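Dirby Home Office Board > Networking and Power > Is a used rack really worth it for a home setup?

tallgrass_ed
Started in March, still going back and forth. A surplus place in Rillmont has used open-frame racks and the guy at the counter swears every home with more than one computer should have one. I have a router, a switch, a backup box and a battery unit, all piled on a shelf in the hall closet. It works. He says I'd save money in the long run. I asked how and got a speech about airflow. Has anyone here saved a dime by doing this?

mothball
No. Next question.

OK, longer version. I bought one. Then I bought shelves for it, because half my gear wasn't made for a rack. Then shorter cables, then a power strip that mounts in the back. The internet was the same speed at the end as it was at the start.

kettle_and_cord
I'll push back on that a little. You don't buy one to save money, you buy one so you can reach the back of things. Before mine, swapping a cable meant pulling the whole pile out and hoping nothing came loose. Now it takes me 2 minutes. I'm on my second house with the same rack and I'd buy it again.

tallgrass_ed
How often do you swap a cable though?

kettle_and_cord
Not often, fair. But when I do it's at 11 at night and somebody is yelling that the TV won't load.

pinebark
What does he want for it? And is it the bare frame or does it come with rails and screws? Sellers love to leave out the screws.

tallgrass_ed
87 for the frame. Rails are on it. "Most" of the screws.

pinebark
That's not a terrible price if it isn't bent. Take a tape measure and check corner to corner both ways. If the two numbers don't match, walk.

Godoy_Dan
The airflow speech drives me nuts. A home switch puts out hardly any heat. Put it on a shelf with some room above it and leave it alone. I ran mine in a closet over in Pulholm for years with the door shut. People read advice written for big server rooms and think it applies next to the vacuum cleaner.

mothball
Thank you.

kettle_and_cord
Door shut with a battery unit in there? I wouldn't. Heat is hard on those batteries. The switch probably doesn't care, I'll give you that.

Godoy_Dan
Didn't have a battery unit in there. And I'd still want to see a number before I spent money on it. "Hard on" by how much? Put a cheap thermometer in the closet for a week and then decide.

tallgrass_ed
That's the most useful thing anyone has said so far. I have one in the kitchen drawer.

sunporch
Coming at this from the other side -- I spent close to 3000 over the years on a full setup, rack and everything in it, and I sold most of it. It was a hobby. I liked it. But I kept telling my family it was practical and it never was. If you want one for fun, say so and buy it.

pinebark
Depth is the other thing. Ed, measure the closet before you do anything. Some of those surplus frames are a lot deeper than they look in the store, and you still need space for plugs sticking out the back.

tallgrass_ed
Closet is 18 inches deep, less with the trim. His is deeper than that, so it would have to live in the spare room. Now I'm giving up floor space to fix a shelf that wasn't broken.

mothball
I rest my case.

kettle_and_cord
Or get a small wall bracket that holds the switch sideways. Cheap, and you can still get at the back.

tallgrass_ed
Might look at that. Thermometer goes in tonight, and the rack guy can wait until I see what it reads. If he calls again about airflow I'm going to ask him for a number too.

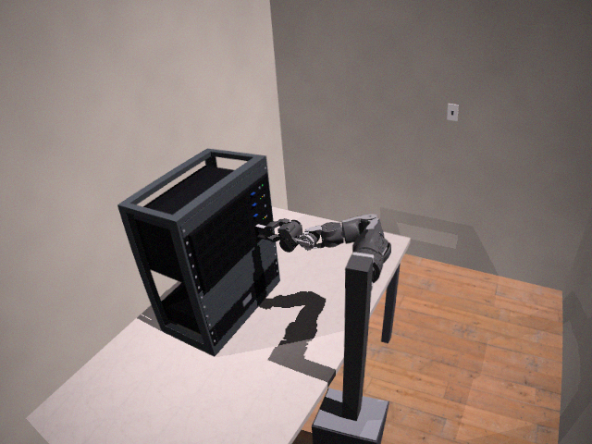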